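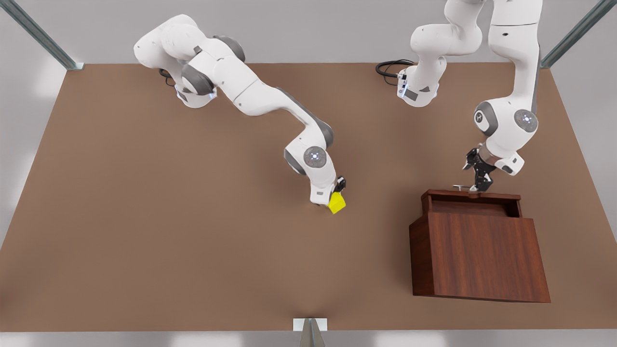 BAXTER, 9 January 2020

Residents are reminded that unfinished and oiled tabletops require regular attention during the heating season. Wipe the surface with a well-wrung cloth, following the grain, and dry it at once. White rings left by cups often respond to a little plain mayonnaise, left for an hour and wiped away — test a hidden spot first. Crayon and wax should be chilled with ice and lifted with a plastic scraper. Cabinet doors that stick may be eased with candle wax rubbed along the edge.

Comments

Kylie Kereama: The candle wax worked on our pantry door. Thank you.

Murray Paewai: Does the mayonnaise method suit shellac?

Contact Narkura Home Advice | © 2020 | Back to top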